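Why Does Lettuce Get Floppy? The Secret Life of a Leafy Green

Have you ever opened the fridge, reached for the lettuce to put in your sandwich, and found that it had gone all limp and sad? Or maybe you've watched a grown-up at the store pick up one cabbage, put it back, pick up another, give it a little squeeze, and finally drop that one in the cart, while you stood there wondering what on earth the difference was. Well, pull up a chair, because today we are going to talk about leaves, and there is a lot more going on inside a leaf than you might think!

Let's start with water. A lettuce leaf is mostly water, even when it feels dry on your fingers. The water is stored in cells, which are tiny little compartments much too small to see without a microscope. Think of each cell as a water balloon squeezed inside a cardboard box. When the balloon is full, it pushes hard against the sides of the box, and the box stays nice and stiff. Now imagine thousands and thousands of those boxes, all packed together and all pushing outward at the same time. That pushing is what makes a fresh leaf crisp, and the loud crunch you hear when you bite it is the sound of cells popping open. Scientists have a name for the pushing. They call it turgor, which is a funny word and a good one to say at dinner.

While the plant is growing in the garden, its roots drink water from the soil and send it up to the leaves. The leaves let some of that water out again through tiny holes called stomata (say it like this: STOH-muh-tuh). A plant breathes through those holes, too, in its own planty way. Water comes in at the bottom and goes out at the top, all day long, and as long as the roots can keep up, everybody is happy.

Then the farmer cuts the lettuce. Now there are no more roots and no more drinks of water, but the leaves don't know that, and they go right on letting water out into the air. Little by little the balloons shrink, the boxes sag, and the leaf goes soft. We call this wilting. A wilted leaf isn't always a spoiled leaf, by the way. It may only be a thirsty one.

When I was growing up in Burkinby, my grandmother had a garden with 12 rows of cabbages in it, and I was allowed to pull the weeds and, if I had been very patient, to choose the cabbage for supper. She taught me to choose with my hands as much as my eyes. A good cabbage feels heavy when you lift it, and it should be firm when you press it gently. If it feels light and a bit squashy, it has probably lost a lot of its water already. I still do this every time I go shopping, and I still hear her telling me not to squeeze so hard!

Cabbage and lettuce look a lot like each other, and plenty of grown-ups get them mixed up when they're in a hurry, but they aren't close relatives at all. Lettuce belongs to the same big family as daisies and sunflowers. Cabbage belongs with broccoli, radishes, and mustard. Cabbage leaves are usually thicker and waxier, and that wax helps hold the water in, so a whole cabbage will often last for weeks in the refrigerator while lettuce starts to droop much sooner.

So how do we help our leafy greens stay crisp at home? One way is to keep them cold, as water leaves the leaf more slowly in cold air. Most refrigerators are kept a little under 40 degrees Fahrenheit, and that suits lettuce very well. Another way is to wrap them up. A bag makes a small, damp pocket of air around the leaves, and once that air is holding plenty of water, the leaves lose less of their own.

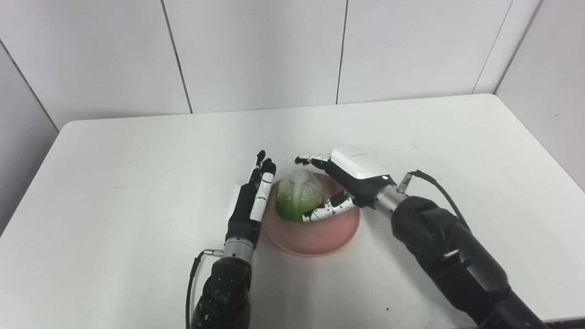 A clear bag gathered at the top, with a leafy green head inside and a plate underneath, is a simple thing to set up in your own kitchen. You do need to watch out for too much wetness, though. If drops of water sit on the leaves for a long time, they can turn brown and slimy, so I like to tuck a paper towel into my bag to soak up the extra.

Celeste Valente writes that in her house they skip the bag altogether and roll their lettuce in a clean, damp dish towel, which goes in the bottom drawer of the fridge, and that her children take turns wetting the towel again whenever it dries out. She finds it works just as well for spinach, but she wouldn't bother with it for cabbage.

Thank you, Celeste! The towel does the same job as the bag, keeping the air around the leaves nice and damp, and it's a lovely way to do it if you have a towel to spare.

Something to Try

Ask a grown-up for 2 floppy lettuce leaves. Put one in a bowl of very cold water and leave the other one on a dry plate. Wait 40 minutes (you could draw a picture of a leaf cell while you wait, with the balloon and the box). Now pick up both leaves by the stem end and see which one stands up straighter. Bend them gently. Listen when you snap them. If your leaf in the bowl is still floppy, give it a while longer, and when you've finished, pat it dry and put it in a sandwich.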